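The Handover That Wasn't: A Bench Gallery
10/12/19
By Chi-keung Wan

The two-arm cell at Draltholm went down in January for what the log calls "intermittent loss of object at transfer." In everyday words, one arm was letting go before the other had hold. I was asked to put a gallery together for the Fevomcombe open evening, and whoever asked was surely hoping for triumph. What I have is one picture of the bench and a lot of paragraphs about the rest of it. Scroll at your own pace.

The task is cable loops. The left arm picks up a loop, turns, and offers it. The right arm takes it and carries it off. A child of three can do this, and will do it more politely.

Before the fault we had a run of 160 handovers without a drop. I mention this mostly because I mentioned it constantly back then, including to a visitor from Bekura, who asked to see one. The arms obliged. The loop went straight down the gap between them and both grippers closed on air with great confidence.

We blamed the fingers first. Urrego had sent us a new set with a finer taper, and it's always pleasant to blame a part with somebody else's name on it. We put the old ones back on and dropped loops at the same rate. I wrote Urrego a short apology and they wrote back a shorter one accepting it.

Then we blamed the loops. We sorted them by color for most of an afternoon, on a theory that black ones were harder to find. Red ones fell just as well. 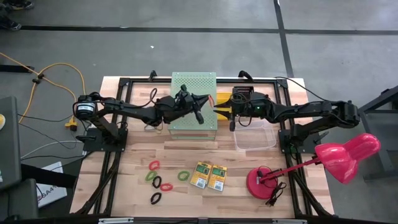

Left arm offering, right arm open and waiting. The orange-red loop is in the small gap between them, where all our trouble lived.

The cause was a timer. The left arm was supposed to hold on until the right arm reported a grip. Somebody had added a fallback, so that if no report came in time the left arm would let go anyway and get on with its day. That somebody was me. I had set it at 50 milliseconds during a test, meaning to put it back, and there is a comment in the code that says "put this back."

With that setting the drop depended on how busy the controller was. A quiet controller got its answer in time. A controller that was also writing logs did not - and we had turned on extra logging to find out why it was dropping things. You may take a moment with that one. I took several.

There was a safety side too, less funny. After a drop, the right arm would close on nothing, decide it had a loop, and swing out to deliver it. Twice I had my hand on the bench picking up the loop when it set off. The speed limit was on and I was not touched, but I now stop both arms before I reach in, and the stop is written on the start-up sheet in letters even I can't miss.

The fix took 2 lines. The left arm no longer has a fallback. If it hears nothing it holds the loop and sulks until a person comes over. The right arm checks how far its fingers have closed before it moves off, and if they've closed all the way it stays where it is and says so.

We still get a dropped loop now and then, from a bad pick on the left side. That's a different page, and I've asked for someone else to write it.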